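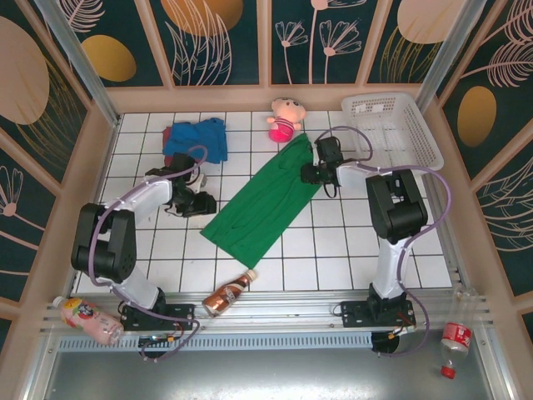
Our district wants to move to what it calls mastery grading, and I've now read all 81 pages of the proposal so you don't have to. I came away with more doubts than I started with. The plan would drop the 100 point scale in the middle schools and replace it with levels, 1 through 6, judged by each teacher against a list of skills. Fine. But who decides what a 4 looks like? Ask two people to describe the pattern on a teal wall panel and one will tell you about big gold ovals and the other about pink line drawings of flowers. Both are right, and they'd write very different report cards.

The proposal leans hard on a trial at Florenby Middle, which ran the new system in a single grade and reported that students felt "more ownership." I asked how that was measured. Mohandas Amin, who presented the plan at the June meeting, pointed me to a survey in the appendix. The survey has 2 questions. Neither one asks whether anybody learned more math.

I don't think he's hiding anything. I think the district bought the Rernus gradebook software first and went looking for a reason to use it second. The contract is already signed – the plan itself says so, in a footnote.
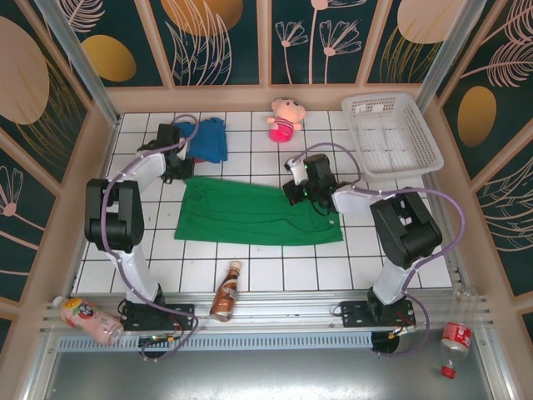
Vol. 6, No. 2

My other worry is high school. Dmytriv High is keeping letter grades, so every eighth grader's levels will have to be turned back into letters for placement. The conversion chart is "under development." Margus Siliņa, who teaches science there, told me he hasn't been shown a draft and doesn't know who is writing it. He'd like to know whether a 4 gets a kid into honors biology. So would I, with a seventh grader in the house.

The school board takes comments in writing until the vote. Mine asks for the conversion chart, the cost of the software, and test results from the trial grade set next to the year before. If those turn up and look good, I'll say so on this blog.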